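Reviews > Classroom & Clubs > Software

Stesell Sim Kit, Student License: Review After One Term

By Vibeke Oddsson
5 June 2024

I run a robotics club at a secondary school. We have 13 members and no robot arm, so a simulator was the only way we were going to do pick-and-place this year. We bought the Stesell student license, which cost us 200 for the school year and covers every computer in the lab.

Installation went fine on the newer machines. The older ones needed a graphics driver update, and two of them still run too slowly to be useful. The manual says nothing about this. Support answered my email in a day and told me to turn off shadows, which helped a little.

The kit comes with a library of 1,454 objects. Quality is uneven. Some are clean and easy to recognize, and others are dark lumps you have to look up by name. Search only matches exact words, so my students mostly scroll. They like to pick the strangest things they can find and put them on top of the furniture, then write a program to clear it.
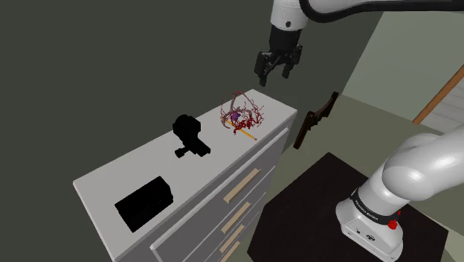
Grasping is where most of our hours went. A pencil is harder than it sounds. The fingers have to come down straight across it, and if the angle is off it rolls away or gets pushed over the edge. Boxy objects are much easier, as long as they are turned the right way for the gripper. Anything with thin branches is a mess. The collision shapes are simpler than what you see on screen, so the fingers stop in what looks like empty air. Þórey Thygesen, one of our second-year students, spent most of May on this and ended up writing her own grasp points by hand.

Drawers can be opened in the simulator, but only by the handle, and the default handle friction is too low. Raise it before the first lesson.

Saving works. Undo does not always work. Moving an object after the program has started sometimes resets the arm, and we lost work to that more than once. The log file is good, and students learned to read it quickly.

We also tried the trial of Skandar. It looks nicer and runs better on old computers, but it has fewer arms and the lesson plans are aimed at younger kids.

I will renew the license. I would not recommend it to a club where the leader has never written any code, as the lesson plans stop after the basics.

Rating: 4 out of 5

806 shares | 13 comments

We use cookies to improve your visit. Accept | Manage settings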